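Packing for a month with one carry-on

My sister-in-law's old apartment in Clandton was free for all of November, so I took it. The bus that goes there allows one bag per person and charges for a second one, and I didn't want to pay. I had 70 dollars left in the travel budget after the ticket and meant to spend it on food.

A few people asked what I brought, so I'm writing it down.

Clothes

Five tops, two pairs of pants, one sweater, underwear for a week. I lay everything out on the bed the night before and put back whatever I can't picture wearing twice. Striped things always survive this step with me, and plain white things never do. I spill coffee.

I fold flat and stack. I tried rolling for years and my shirts came out with creases in odd places. Heavy pieces go at the bottom near the wheels, then the pants, then the tops.
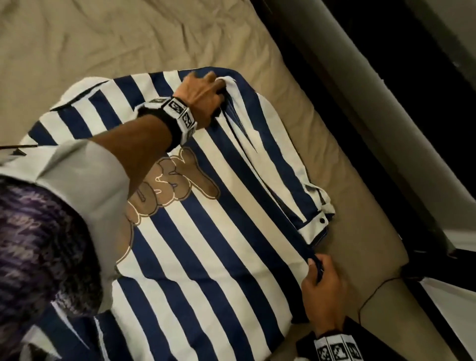
Shoes

One pair on my feet and one in the bag. The second pair was a mistake. Clandton is small and hilly and I wore my walking shoes every day, including to dinner. Next time I'd use that space for a bathrobe.

Laundry

There was no washer in the apartment. The laundromat on Jastenau Street opens at 6 a.m. and is quiet until 9 or so. Bring coins. The change machine was out of order the whole month, and the bakery next door will only break a bill if you buy something – the seed rolls are good.

I packed powder detergent in a jar and ran out in the third week. The store brand there smells strongly of pine and my sweater still does.

Things I forgot

A can opener. Nail clippers. The adapter for my reading lamp, which is still in the kitchen drawer at home. Azadeh Mirzaei, who lives downstairs, lent me the can opener and then told me to keep it until I left. She also told me which bus goes to the lake (the 94, from behind the post office).

I also forgot a book. The apartment had one shelf of them, mostly gardening, and I read a 238-page guide to pruning fruit trees. I don't have any fruit trees.

The bag was heavier going home. Two jars of plum jam, mostly.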